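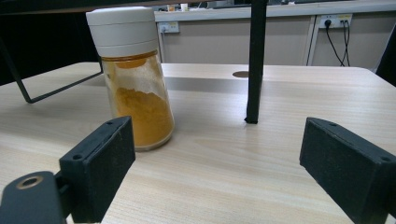
Sanna Hand Gripper Kit, six weeks in

Review posted 2021-01-26

I've wanted a gripper I could carry around the bench and squeeze by hand for a long time, so when the Sanna kit from Lavthorpe came up I ordered it the same evening. It arrived in December, I built it over two evenings at our shared workshop, and it has hardly been back in its box since. I like this thing a lot! There are a few rough spots too, and I'll get to those.

What you get

Two fingers, the linkage arms, a bag of hardware, a handle and a camera mount. The camera is extra, and so is the little Cotilside board that logs the video to a card. I already had both from an older project, so I can't tell you how the bundled version compares. The manual is 18 pages and mostly drawings, good ones, with the screws shown at full size so you can lay yours on the paper and match them up.

The build

Anyone who has put together a desk lamp and owned a set of hex keys can do this. The linkage goes together first, loose, and you tighten the pivots at the end. I skipped ahead and tightened mine as I went (don't!) and had to back every one of them out again when the left side wouldn't close all the way. With the pivots done in the right order, the motion is lovely. You squeeze and both fingers come in together, smooth and even, with no wobble I can feel.

The one step I'd rewrite is the camera mount. Page 11 shows it from below and page 12 from above, and the bracket fits both ways around. One of those ways gives you a fine view of your own wrist. Dry fit it, look at the live picture, then do up the screws.

On the bench

I've been using it to record pick-ups for a small arm I'm building, and jars have been the main event. Our workshop kitchen has plenty of them. The tall glass one with the wide off-white lid and the golden-yellow powder in the bottom is my favorite test piece, mostly for the way it looks to a camera. The upper glass is cloudy, the powder sits lumpy and higher toward one side, and the lid is wider than the neck under it. If a grip recording works on that jar, I feel good about the rest of the shelf.

The fingers are chunky black blocks with angled tips and broad flat inner faces, and they open wide. On a jar that flares toward the base, I get the best hold up high, just under the lid. Going in low works too, but flat faces on round sloping glass want to ride up a little, and you learn to squeeze slowly. I stuck strips of thin rubber on for a while and liked the extra grip, then peeled them off again for the small stuff, where the bare faces are more precise.

My camera sits so that both fingertips show in the lower corners of the picture with the gap open between them, and I wouldn't change a thing about that. You can line up on an object by eye on the monitor before you ever touch it. I have 292 clips saved so far and have thrown out very few for bad aim.

What bugs me

The black finish scuffs. Mine had marks on the inner face early on, and although it makes no difference to the grip, I'd have liked something tougher. The handle is sized for bigger hands than mine, and after a long session my thumb complains. I wrapped it with bike tape, which helped. Spare fingers are sold only as a pair through the Pladalham parts store, so if you drop the thing and chip one tip you're buying both.

And the hardware bag has exactly as many screws as you need. Build over a tray!

Wear so far

I passed 500 squeezes a while back, counting the practice ones, and the pivots still feel the way they did after the first night. I put one drop of light oil on each. The screws at the back of the fingers wanted a quarter turn after the first week and have stayed put.

Would I buy it again?

Yes, in a heartbeat. It's sturdy, it's fun to build, and it has done more for my arm project than any other part I bought last year. Next on my list is a softer set of fingertips, which I'll try to print myself. If they come out well I'll add the sizes here.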